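Reading the news once a day

I changed how I read the news in November and a few people asked me to write down what I do now, so this is that post. It is mostly about feeds and email, with some complaining about websites.

Before the change I was checking headlines all day. I had the browser open at work with a tab for each of the sites I liked, and I would go through them in order, and by the time I got to the last one the first had something new on it. Usually it was the same story with a different headline. I was reading the same storm forecast five times and missing the county budget completely.

Now I read in one sitting, at 6 in the morning, with coffee. I use Altent, a plain feed reader. It has no ranking and no suggestions. Items come in by time and I go down the list. When I started I had 46 feeds in it, which was everything I had ever bookmarked, and the list was too long to finish before work. I cut the ones that mostly rewrote wire copy. Then I cut the opinion feeds, apart from two writers I disagree with who do their homework.

What is left is a mix. There are a couple of national papers, a science site, a shipping industry blog I can't fully explain my interest in, and whatever I can get on Tritley. That last part is hard. The town paper went to a printed edition every other week and the website is behind a login that forgets me. I pay for it. I have written to them about the login and got a polite answer, and it still forgets me.

So for Tritley I read the council minutes. They are posted as scanned pages, usually late, and the search doesn't work on them, but everything is in there. I found out about the bus route change that way, well before it was in the paper. The planning agenda is worth a look too. If you want to know why there is a fence around the old Võ bakery building, it has been on the agenda for months - new drains, then apartments upstairs. The bakery itself moved over by the library and is doing fine.

I also get one newsletter, Testar, which is a list of links with almost no comment. I like that it doesn't tell me what to think before I click. It does run long. There are roughly 9 links I open on a normal day and I finish maybe half of them. The rest I close. I used to save them to read later and I never read them later, so I deleted the whole saved list over the winter and have not missed any of it.

A few things I would tell anyone trying this.

Turn off the alerts on your phone first. I left the weather ones on and that is all. The first week felt odd and I kept picking the phone up anyway.

Read past the headline or don't count it as read. I was carrying around a lot of opinions based on headlines, and some of the articles said something quite different from what was on top of them. Corrections are worth following as well. One of my papers has a separate feed for corrections and it has taught me more about how the place works than the front page has.

Don't read comments in the morning. I still do it at night sometimes.

The downside is that I am out of date by lunch. People at work bring up things I haven't heard of, and I say I'll see it tomorrow, and they look at me like I said I don't own shoes. A couple of times there was real news, the kind where you would want to know, and in both cases somebody just told me. My sister calls if it's serious. For an election night I would make an exception and leave the radio on.

The other downside is cost. With the town paper, one national paper and Altent, I am paying for three things where I used to pay for none. I dropped a streaming service to make up for it and came out about even. I know not everyone wants to do that, and the library has most of the papers for free if you can get there before they close.

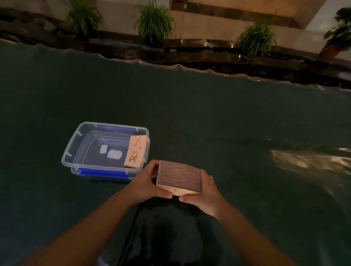

I have been asked for the list of feeds too. I need to clean it up first, as some of the addresses are dead, and then I'll post it here in the same order I have it in the reader.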